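Rádio comunitária: como evitar silêncio no ar durante a madrugada?

Perguntou Domnica Dinu, em dezembro

Faço o turno da noite na Rádio Molness, que tem 26 ouvintes fiéis e um deles é a minha mãe. O Stistden, nosso programa de automação, para às 3h e só volta quando alguém reclama.

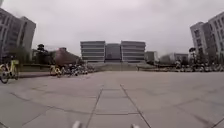
A lista tem 597 faixas e já refiz tudo duas vezes. O log mostra «erro 3539» – muito esclarecedor. Alguém sabe o que é?

2 respostas

Piyumi Rathnayake
Faixa com caminho quebrado. Renomeou alguma pasta? Mande o Stistden reindexar e ponha o detector de silêncio em 300 segundos no máximo. Eu usaria bem menos, mas há quem goste de suspense.

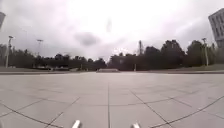

Paul
Aqui deu o mesmo erro e era o relógio do computador. Ou o cabo. Troquei os dois e parou, então não sei dizer. Já tentou reiniciar?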